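Setting Expectations in a Mentoring Program
October
By Ita Keogh
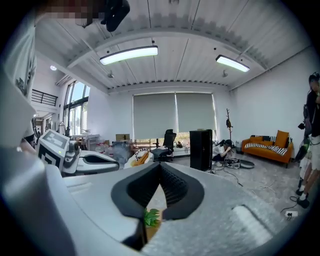 The mentoring program at Lundis began its second cycle this month, and several managers have asked how pairs should be formed. The first cycle matched people by department. That arrangement was simple to administer, but it placed a number of junior staff with mentors who also had a say in their annual review. Conversations in those pairs tended to stay polite and short.

For the present cycle, 11 pairs have been formed across departments. Each pair completes a one-page agreement at its first meeting. The agreement records how often the two will meet, which subjects are to remain private, and what the mentee hopes to be doing differently by spring. I drew the format from my earlier work at Rathore, where a longer version ran to four pages and was seldom read after signing.

Mentors are asked to attend two briefing sessions before they begin. The first covers listening and the handling of confidential matters. The second deals with ending a pairing early, a subject many experienced leaders find uncomfortable. Either party may request a change without stating a cause.

Managers should not ask mentors for progress reports.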